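Falura 项目 4月进度(给 Treloar 那边,先发简版)

赶时间,先写要点,完整表格周六前补上。

数据:手持夹爪示教本月新增242条,累计1,000条,原定目标到了。清洗剔掉31条,多数是起始位姿没对齐,还有几条时间戳乱掉。标注跟得上,没积压。

方法:上次汇报说的两段式策略跑通了。先粗定位,夹住之后换成小步长修正。Fludeo 的基线也在同一批物体上重跑了,同样的初始条件。结果:373次测试里,两段式在带盖容器上明显好过基线,软包装类差不多,没拉开。失败主要还是夹持高度偏低,手指压到瓶颈以下,后面旋盖的动作就跟着歪。高度这一项准备单独加个损失,权重还没调,先试两档。

硬件:指尖换了新版,孔位改过,装拆快一些。旧版留两套备用。Grotley 那边的力传感器还没到货,催过了,说下月初。力反馈的实验只能往后顺延,其他不受影响。

玻璃罐这一类是本月重点,透明瓶身加白盖,深度图经常缺一块,所以现在只用彩色图做输入。

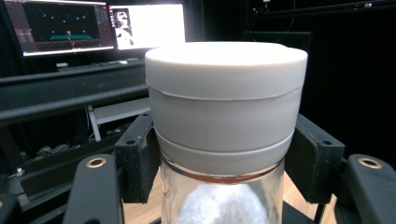
盖子过曝的问题还在,曝光锁定后好了一些,但白盖边缘的接缝还是时有时无,策略对这个挺敏感。下周打算做亮度增强,再补一批暗光下的示教。背景也要换几种,现在太单一,怕过拟和。

预算:没超。耗材比计划多一点,从差旅里调,不用另外批。

需要你们定的:软包装类还要不要继续做。要做的话得再加一轮采集,人手得从标注那边抽。最好周六前给个回话,下个月排期等着用。

代码和日志都在老地方,权限有问题直接找我。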